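Skatdale two-arm desk kit – anyone else running one?

biancas
10 March 2019
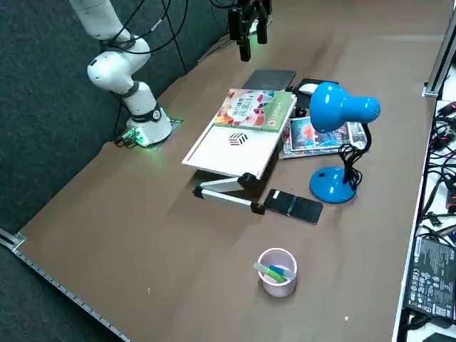 So I've had the Skatdale kit for long enough now that I think I can give a fair opinion, and I'd love to hear from other people before my return window closes. I bought the full bundle, two arms plus two-finger grippers and the Toma software license. My plan is desk tidying: books, magazines, mouse, pens, the lamp, all the stuff people really leave lying around.

Good stuff first. Setup was easy! The mounting plate is solid and I like having the status light down at the base where I can check it at a glance. Toma taught me more in one evening than the old Welto manuals ever did.

Now the bad. Flat things are miserable. A tablet flat on the table is about the worst thing you can ask this gripper for, and a textbook isn't much better unless it's up on a tilted stand. I did 40 tries on the tablet and got 10 clean picks. Markers standing in a cup are way easier.

welder_pete
Which fingers do you have on? The stock ones are too thick at the tip. Dimside sells a thin set and it's night and day for tablets and phones.

biancas
Stock ones. How much is the Dimside set?

welder_pete
I paid 200 for the pair. Yeah, I know.

H. Cârstea
I'm going to disagree with Pete here. I've got the thin tips and they flex as soon as you pick up a hardcover. You fix one thing and lose another. What helped me was sliding the tablet to the table edge with one arm and grabbing it from the side with the other – you already own two arms, so use them.

welder_pete
Mine don't flex. Are you running the grip force all the way up?

H. Cârstea
No, 36 percent. Same as the default.

gluestick
Is the brown paper something the kit comes with or did you add it? I'm on bare laminate and everything skates away from me.

biancas
I added it, just a roll from the craft store. Skatdale doesn't include anything for the surface. It helps some, but it tears if you press down hard, so keep a spare roll handy.

Horațiu, I like the slide idea. Does Toma let you hand off between arms or did you script that yourself?

H. Cârstea
Scripted. It's ugly but I can send it to you.

gluestick
Can I get a copy too? Also do NOT update Toma before you try it, the October version broke my saved poses and support took forever.

welder_pete
Never had that problem either lol

biancas
Pete, I want to live in your house. OK, sending you both a message – I'll try the edge trick before I spend money on fingers.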